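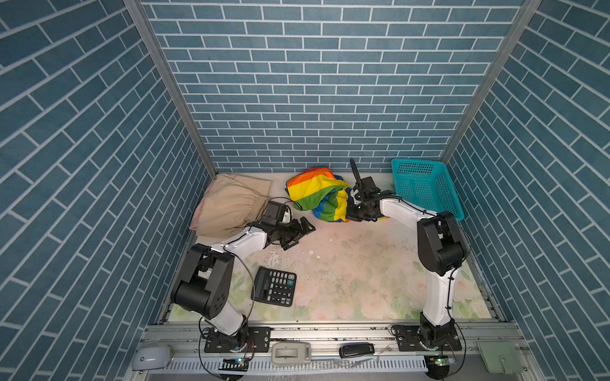

Two-arm cell at the Trollham workshop, with the cloth and basket set.

About us

Jurkix is a small company that tests and repairs two-arm robot cells for handling fabric and household goods. We work out of a unit in Trollham, on the industrial side of the rail line. Rui Coelho runs the test floor and Sérgio Lobo looks after wiring, controllers and safety. Most of our customers are labs and small manufacturers that have bought or built a cell and want to know how it behaves after a few hundred hours.

How we got into fault work

We started out building enclosures. Fault work came later, and it came from a fault of our own.

In June a right arm in one of our cells stopped responding to its controller while the gripper was closed on a piece of cloth. The left arm did not know this and carried on with its half of the fold. It pulled against the held cloth until its elbow joint tripped on overload. The trip worked as it should, but by then the gripper mount had bent and a cable tie at the wrist had cut into the cable sheath. Rui was standing beside the cell and pressed the stop. He was not hurt. The front of the cell had no guard on it at the time.

It took us eight working days to find the cause. We replaced the controller first, which was the wrong part. Sérgio then ran the same fold over and over with a meter on the line, and on cycle 655 the signal dropped out again. The cable was being flexed too tightly at the elbow. It tested fine with the arm at rest and failed only when the arm reached across to the centre of the floor.

What we changed

Both arms now stop if either one loses its signal. Before June each arm looked after itself.

Cables at the elbow are left with enough slack for full reach, and we check them by hand at full reach as well as at rest. Arm cables are replaced at 700 hours whatever their condition.

Grippers hold their position on a fault and do not open by themselves. Some customers ask for the opposite, and we will set it up that way where the load is soft and there is nothing underneath to damage.

No one reaches into a cell to free a cloth until the power is off at the wall. The software stop does not count for this.

After the changes we ran the cell for 1,003 folds, using the same cloths and the same program. There were two stops in that run, both from dropped cloth and neither from wiring.

What we do for customers

We take in cells for fault finding, cable replacement and stop testing. We can also come to you if the cell is too large to move. Every job comes with a written report listing what failed, what we tried and which parts we replaced, including any that proved to be fine. Peixoto Textiles and the Ranov training centre have both agreed to let us share their reports with new customers on request.

We do not certify machinery. If you need a certificate, we can prepare the cell and the paperwork for your inspector.

Reporting a fault

If your cell has stopped unexpectedly, leave it powered off and do not straighten the cables before we have seen them. Write down what each arm was doing and send that along with your controller log. Sérgio reads the fault inbox every morning and will reply with a job number.

Page last updated January 29, 2026.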